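News > People > Talks

Articles People Events Archive Contact

Aug 26, 2020
By Branislav Koubek

"The cloth was dry when the river was not"

Cyril Fothergill learned to print cloth by hand when he was already past fifty. Before this he drove a delivery van between Iltcombe and Timbridge, and he says that the van taught him more about patience than any teacher. We talked for a long afternoon in his house in Iltcombe, with the windows open and two pots of tea.

I asked him first why a man who drives a van begins to print cloth.

"I was delivering to a workshop in Oakley," he said. "Every week the same boxes, and every week I had to wait for a signature. So I stood there and watched. They had a long table, and a woman was putting down a block, hitting it with the side of her hand, lifting it, moving it. I could have watched until dark. One day she gave me a block and a piece of old sheet and went to look for her pen."

The first print was crooked. He still has it, folded in a drawer, but he did not want to bring it out for me.

The workshop in Oakley closed a few years later, and Cyril bought 53 of its blocks. He paid for them with the money he had saved for a new roof on the shed. The shed got its roof in the end, he told me, but later, and it is not a very good roof.

The blocks

Most of his blocks are pear wood. He keeps them on shelves, standing up like books, and each one has a number in pencil on the back. The numbers come from the old workshop and they go much higher than his own collection. The highest is 822, a small leaf with a broken stem.

"People ask me where are the others," he said. "I don't know. Some were burned, I think. Some went to Kullcombe with a man who wanted them for a restaurant wall. I wrote him a letter and he answered very politely that they were glued."

I asked if this makes him angry. He thought about it for some time.

"A little. A block on a wall is all right to look at. But the wood gets too dry and it opens. You should print from it, even only once in a year, and wash it, and put a bit of oil. I told him this also in the letter."

He works with a thick felt under the cloth, and he is strict about the felt. When I put my cup down on the corner of it he moved the cup without interrupting his sentence. The color he mixes by eye, in jam jars, and he makes notes in a school notebook which is now so full that new notes are written across the old ones. I tried to read one page and understood only the word "Tuesday."

The flood year

There was one winter when the river came into the lower streets of Iltcombe. Cyril had an order for curtains that time, the largest of his life, and the cloth was lying in the front room.

"The water was at the door step. My neighbor came to help me and we carried everything up the stairs, wet color on it, holding it flat between us like a sick person. The cloth was dry when the river was not. I delivered it four days late and the customer asked for a discount."

"Did you give it?"

"I gave it. I was too tired to argue."

He laughed when he told this, but afterward he was quiet and poured more tea. The neighbor moved away to Timbridge the next summer, and they write to each other at Christmas.

Birds and circles

I wanted to know which patterns he likes himself, when there is no customer. He said that he began with leaves and stripes, like everybody from Oakley, and that he came late to the bigger patterns, where one drawing fills the whole cloth and does not repeat in rows. He has a great love for old designs of birds. He collects books about them and also buys cloths made by other people, if the price is reasonable.

"With a phoenix the tail is everything," he said. "The body you can make quite simple, with checks. But the tail has to go somewhere. If it only hangs, then you have a chicken."

In his opinion a circle in the middle is the most difficult thing to put on a cloth, for the eye finds every mistake in it. He told me to look at how the long feathers curve around it, and whether they leave the circle enough air. Slate blue with cream is a combination he recommends to beginners. Strong colors, he says, make you feel clever too early.

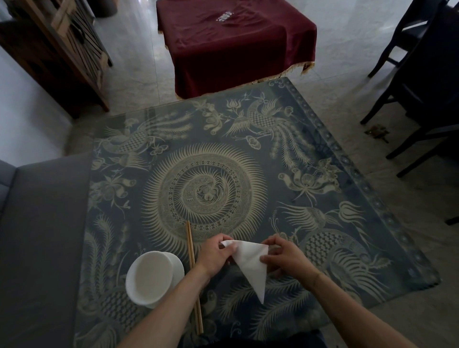 Teaching, and what comes next

Until this spring Cyril gave lessons in the shed, for up to four people at a time. Now the lessons are stopped, and he misses them more than he expected. Some of his students send him pieces of cloth by post and he sends them back with remarks on a paper.

"I am not a hard teacher," he said. "But I don't say a thing is good when it is not. One lady did not write to me for two months. Then she sent a new piece and it was much better, and there was no letter with it, only the cloth."

He would like to cut his own blocks, which he has never done properly. He has bought the knives and a piece of pear wood, and for the moment they are lying on the shelf beside number 822. I asked him what the first one will be.

"The leaf," he said. "The same leaf, but with the stem."

The lessons in Iltcombe should begin again next August, if it is possible. Cyril does not use email. Letters can be left at the shop in Oakley, next to the old workshop, and he picks them up when he goes there for bread.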